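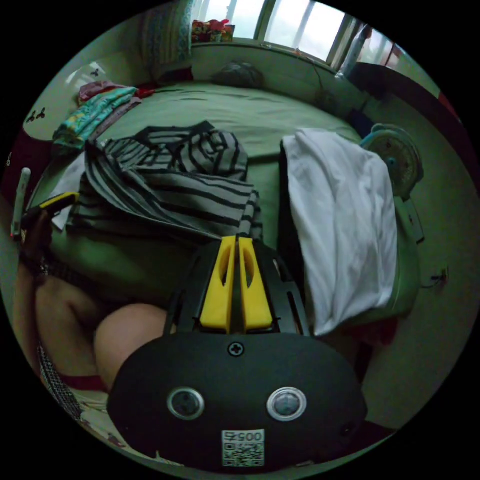

4. Replacing a drive in the Aretgate enclosure

1. Sign in to the admin page and open Storage > Drives. Write down the bay number of the failed drive.
2. Select Remove and wait for the bay light to go out.
3. Press the latch and slide the tray out.
4. Fit the new drive with the screws from the old one.
5. Push the tray in until it clicks, then select Rebuild.

Note: Alerts start at 56 °C.

Caution: Do not pull a second tray during a rebuild. All data on the volume may be lost.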